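**Ticket 53 – Cell rules: cable routing and table layout check before a run**
Opened by: Mircea Dumitrescu
Site: Sonulska, bench cells
Priority: normal
Status: closed, with one follow-up
Date opened: 12 June 2019

**Summary**

Runs on the toy-food table are being rejected at review under rule 3 of the Sonulska bench rules ("no loose line across the working area"). The operator's view is that the cable is fixed at the connector and so complies. The reviewer's view is that it does not. Both have been applying the rule in good faith and the wording allows either reading. This ticket is to settle the reading and correct the rule text.

**Background**

The bench rules were written for the old Bornell cells, where the cable ran inside the arm cover and only the last short length was exposed. Rule 3 was aimed at things left on the table by people: tape measures, pendant leads, string from packaging. It was carried over to the present cells without a change of wording.

On the present cells the cable leaves the arm at a bracket on the side of the wrist housing and is free from there on. Depending on the pose it can lie well clear of the objects or pass directly over them. The rule says nothing about pose.

Review has rejected 29 runs on this ground. The operators' log shows no cable-related stop for the same runs. That does not show that the routing is acceptable, only that no stop was recorded.

**Steps taken**

1. Read rule 3 and the note beneath it. The note refers to a drawing of the Bornell cell that is no longer in the folder.
2. Asked Yip for the reviewer's checklist. It has a single yes/no line, "line across table?", with no limit given.
3. Asked for the overhead check picture to be used as evidence. Previously each side was working from memory.
4. Looked at cable position against the plate, the colander and the other objects.

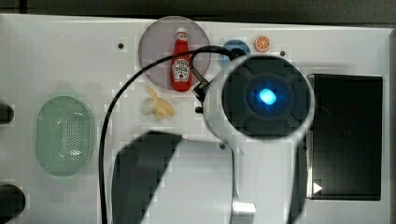 *Fig. 1 – Table layout with arm over the working area; cable passing over the plate and down between colander and banana.*

**Findings**

The connector end is attached at the bracket, so the operator is correct on that point. Past the bracket the cable loops over the right side of the plate, comes back left across it and runs down the table. It also hides part of the blue round object. The reviewer is correct that this is a line across the working area.

The ketchup bottle is standing upright on the plate. An upright object near a free loop is the case the rule ought to catch: if the wrist turns and the loop drops or swings, the bottle is the first thing I would expect to be knocked. The banana and the orange slice are less of a concern. They lie on the table and would at worst be shifted.

A picture taken in one pose cannot show what the cable does during the move. It is enough to show that the cable was over the plate when the check was made, and for a pass/fail check before a run that is what we need.

A second, smaller matter is the colander. The present rules ask for "containers placed clear of the cable", and the cable passes between it and the banana. Clear by how much is not stated. I have not tried to judge the distance from the picture and would ask reviewers not to do so either. Measure at the table.

**Comment – Yip**

Agree with the findings. I would not want the old rejections reversed. Whoever uses the runs later will see the cable over the plate whatever we call it. Can we mark them instead of discarding them?

**Reply – Dumitrescu**

Yes. Mark them "cable over object" and keep them. They are not to be counted as passes under the old rule or the new one. Please do not edit the original review entries; add a line underneath with the ticket number.

**Comment – operator, Nullari cell**

Routing the cable behind the arm has been tried here. It holds for reaches to the middle of the table. On far reaches to the right, over the black tray, it pulls tight at the bracket. We went back to the free loop for that reason. A clip halfway would help, but the rules forbid fixing anything to the arm body without approval.

**Reply – Dumitrescu**

Noted. A tight cable at the bracket is worse than a loose one over a plate. Do not shorten the loop to meet rule 3. Approval for a clip is raised as a separate request and this ticket will not wait for it.

**Resolution**

Rule 3 is replaced by the following text:

> 3.1 Before a run, move the arm to the start pose and look at the table from above.
>
> 3.2 The arm cable must not pass over any object that is standing upright, or over any plate or container holding one.
>
> 3.3 The cable may pass over bare table. It may pass between objects if it touches neither.
>
> 3.4 The cable must have slack at the bracket at the furthest reach planned for the run. If 3.2 and 3.4 cannot both be met, change the layout – do not change the cable.
>
> 3.5 Leads and tools not belonging to the arm are removed from the table before the check.

The reviewer's checklist line is changed to "cable over upright object or its container?" The reference to the Bornell drawing is deleted.

Under the new text the layout in Fig. 1 fails on 3.2. Moving the plate and bottle out from under the loop and repeating the check is the first thing to try.

**Follow-up**

- Clip request: open, with Dumitrescu. To be looked at again in December if no answer is received.
- Old runs: Yip to add the marking.
- Nullari cell: repeat the furthest-reach check under 3.4 and log the result here.

Ticket closed. Reopen if a run passes 3.1 to 3.5 and the cable still touches an object.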